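Cajones y cajas grises: cómo dejarlos vacíos, limpios y útiles otra vez

¡Vuelve octubre y con él las ganas de ordenar el taller! A mí me encanta este momento del año, lo confieso. Empiezo por los contenedores grandes, esos de paredes altas donde acaba cayendo todo lo que no tiene sitio: el trapo, la brida suelta, la pieza que «ya colocaré luego». Cuando por fin se ve el fondo da una alegría tremenda, y además suelen aparecer las llaves Allen que llevabas meses buscando.

Vaciar de una vez

Lo mejor es sacarlo todo de golpe. Extiende una sábana vieja en el suelo y vuelca el contenido encima (con cuidado si hay cuchillas o tornillos de punta). Si vas pieza a pieza te vas a entretener con cada una, te lo digo por experiencia: una mañana entera me pasé yo mirando bisagras. Con todo a la vista se decide mucho más rápido. Lo que se repite se junta, lo roto se aparta y lo que pertenece a otra habitación se va a su habitación esa misma tarde.

El polvo va primero

Antes de mojar nada, pasa el aspirador con la boquilla estrecha por las cuatro esquinas. Las virutas metálicas finas mezcladas con agua forman una pasta gris que raya muchísimo, así que merece la pena insistir. Una brocha de pintor de 60 mm, seca y limpia, va de maravilla para despegar lo que se queda en los pliegues. Si el contenedor es de acero puedes pasar también un imán envuelto en una bolsa: luego le das la vuelta a la bolsa y las virutas se quedan dentro. En acero el imán tira hacia la chapa, así que agárralo bien y muévelo despacio.

La limpieza de verdad

Para el fondo metálico uso agua templada con unas gotas de lavavajillas neutro y una bayeta suave. Dos pasadas, aclarado y a secar enseguida con un paño de algodón. ¡El secado es media limpieza! Las manchas blanquecinas que quedan en el metal suelen ser cal del agua, y salen con vinagre rebajado a partes iguales en muchos aceros inoxidables. En aluminio o en galvanizado no lo uses, que los apaga.

Con las marcas negras de roce en las paredes claras, prueba antes con una goma de borrar blanca. Parece un truco de colegio, pero funciona de fábula en muchas superficies pintadas. Si se resiste, un poco de bicarbonato húmedo en la yema del dedo, frotando muy flojito y probando primero en una zona que no se vea.

¿Y los arañazos?

Pues depende de las ganas que tengas. Un fondo rayado sirve exactamente igual, y en el mío ya ni los miro. Si te apetece disimularlos en acero sin pintar, lija al agua de grano 600, siempre en la misma dirección y sin apretar. No vas a dejar un espejo, pero las rayas se funden unas con otras y el conjunto queda mucho más parejo. En chapa pintada o galvanizada, nada de lija.

Para que dure

Una alfombrilla de goma cortada a medida evita golpes y ruido. Yo compré la última por metros en Brundano y con el sobrante forré dos cajones, tan contenta. Córtala 2 mm más corta por cada lado y entrará sin hacer olas. Las piezas pequeñas, mejor en cajitas dentro del contenedor grande; las sueltas acaban siempre debajo de todo.

Procura también que los cables y las mangueras no anden por el fondo. Recógelos en vueltas amplias, sin dobleces, y sujétalos con una cinta de velcro, que se abre y se cierra todas las veces que haga falta.
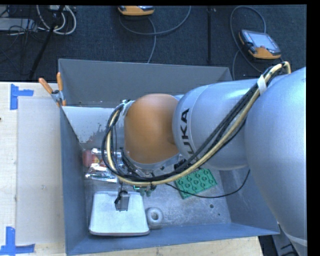

Fondo metálico con arañazos y zonas turbias; el haz de cables va recogido con una cinta blanca.

Si tienes un haz grueso, con mangueras y cables juntos, pon una cinta cada palmo y deja algo de holgura en las curvas. Las bridas de plástico aprietan más de la cuenta y para quitarlas hay que cortar, con el peligro de llevarse un cable por delante. Y si una manguera está amarillenta y rígida, tócala bien por todo el largo antes de guardarla: donde notes grietas, toca cambiarla.

El repaso del lunes

Los lunes doy una vuelta rápida con la bayeta seca y saco lo que no es de allí. Entre tornillos, recortes y papeles siempre sale algo, ¡pero se hace mientras sube el café! La sábana vieja, por cierto, sacúdela en la calle antes de meterla en la lavadora.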